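# The house that only exists on Tuesdays

Janalari opens its doors to the public twice a year. On the spring visit, the star turn never left the screen.
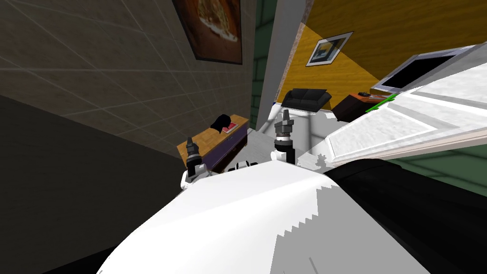 ## Mind the sofa

The robot has two arms, a white body and, as far as I could tell, no sense of occasion. It lives in a simulated flat, and on the morning I called it was looking out over its own shoulders at a home leaning like a ferry in bad weather. A desk with a purple front, a black sofa against a yellow wood-panelled wall, and on the tiles to the left a framed picture of what I took to be a pizza. Someone at Janalari has views on interior design, and I would like to meet them.

"You get used to the tilt," said Sarita Saxena, who runs the open days and had clearly said it before. I did not get used to the tilt. I held on to the back of a chair.

The idea is simple enough to explain to a visitor with a biscuit in each hand. Real robots are dear, and real sofas complain when you drive into them. So the team builds rooms on a computer and lets the software make its mistakes there first, in a package they call Gikmont. There are 98 rooms so far. By September they want 500, and I pity whoever has to choose the wallpaper.

## A long walk to a small book

The task for the day was to fetch the red and white book from the desk. Eight of us stood round the monitor to watch, including a retired bus driver who had come with his grandson and soon knew more about it than I did.

The first run ended at the sofa. The second ended at the sofa too, though from a more interesting angle. Blažena Štěpánek, who writes the part that plans the arms, typed something short and drank her tea.

"It thinks the way is clear," she said. "It's very confident for something that has never been outdoors."

On the third go the grippers came down over the desk, dithered, and shut on the book. The grandson clapped. The robot, having no instructions about applause, stayed put - book in hand, awaiting further orders, rather like a butler in a play whose next line has been cut.

I asked when it would do this in a flat with gravity and a landlord. Štěpánek said the hardware was at their workshop in Ivport, and that she would rather talk about the software. We talked about the software.

The next open day is in September, and booking is free. Tea is provided, and the chairs have good solid backs.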